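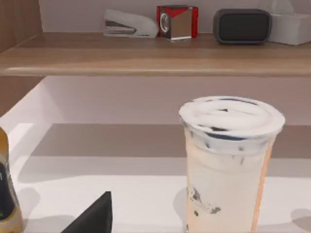
Rendered view from the Stundden cell's simulation, with a filled cup on the table and one gripper finger in the foreground.

Flurneo publishes setup and care procedure for its Stundden tabletop cell

April 2022 – Flurneo has released the full setup and care procedure for Stundden, the single-arm tabletop cell it operates at its Wattanapong site. The procedure covers mounting, gripper alignment, matching the cell to its simulated copy, routine cleaning, and the replacement of worn fingertips. It is available to all current users of the cell and, on request, to other groups running a comparable table.

Stundden is used to test how an arm picks up and moves everyday items on a table placed in front of a shelf. The arm carries a Prinent two-finger gripper with black tapered fingers. Each task is run first in simulation and then on the real table, so the two have to agree closely on where the table, the shelf and the fingers are.

Until now the setup steps were kept in separate notes by the people who had written them. When the cell was stripped down in March for a wrist bearing replacement, Flurneo used the rebuild to write everything down in one order and to check each step as it was done. By then the arm had logged 3414 powered hours since it was first installed.

"We had three sets of notes and they didn't agree on the order of the gripper steps," said the head of cell operations at Flurneo. "Now there is one. If you are putting the arm back on the table, start on page one and don't skip the warm-up."

Setup

The procedure begins with the table. It is leveled front to back and then side to side, and the leveling is repeated after the arm has been bolted down, as the added weight shifts the feet slightly. The shelf is fixed next and measured from the rear edge of the table. Those measurements go straight into the simulation file.

The gripper is fitted once the arm has completed its warm-up routine. Both fingers are closed on a gauge block, the zero is stored, and the fingers are opened and closed again before the reading is accepted. If the second reading differs from the first, the finger screws are loosened and the step is repeated. Flurneo found during the rebuild that most alignment faults came from screws tightened in the wrong order – the inner screw goes first.

Matching the simulation

With the real cell in place, the operator opens the simulated copy and moves the finger to a set of marked points on the table. The same points are then visited by the real arm. Any point that is off by more than 2 millimeters is measured again before work continues.

Lighting is checked at this stage as well. The white tabletop reflects strongly near the front and falls into shade toward the wall, and earlier versions of the simulation left the rear of the table too bright. The current file has a darker band along the back of the table and a soft shadow beneath the shelf.

The objects in the simulation include clear and reflective items, among them a see-through cup of a milky drink with a crumb-speckled topping. Cups like this are part of the gripper check because their walls flex. The operator sets the closing force on an empty cup on the real table and raises it in small steps until the cup can be lifted without slipping. That value is recorded on the cell sheet.

Routine care

Daily care takes roughly 15 minutes. The fingers are wiped with a damp cloth and dried, the table is cleaned, and the cable at the wrist is checked for rubbing. Spills are to be cleaned before the arm is moved again. Solvent cleaners are not to be used on the fingertips.

Fingertips are replaced in pairs after 2225 grasps, or sooner if either tip shows a chip or a rounded point. A new pair must go through the gauge block step, even when the old zero still appears to be correct. The wrist bearing is inspected at each fingertip change, and any play is reported to the Flurneo service desk before the cell goes back into use.

A short fault table at the end of the procedure lists the stops seen most often during the rebuild, with the part to check first for each.

Availability

The procedure, the blank cell sheet and the updated simulation file can be downloaded by registered Stundden users from the Flurneo support pages. Printed copies are kept next to the cell at Wattanapong. Spare Prinent fingertips are stocked on site and can be ordered through the service desk.

About Flurneo

Flurneo builds and maintains small robot cells for research and product testing. The company carries out installation, repair and calibration work from its Wattanapong site.

Press and service inquiries: Flurneo service desk, Wattanapong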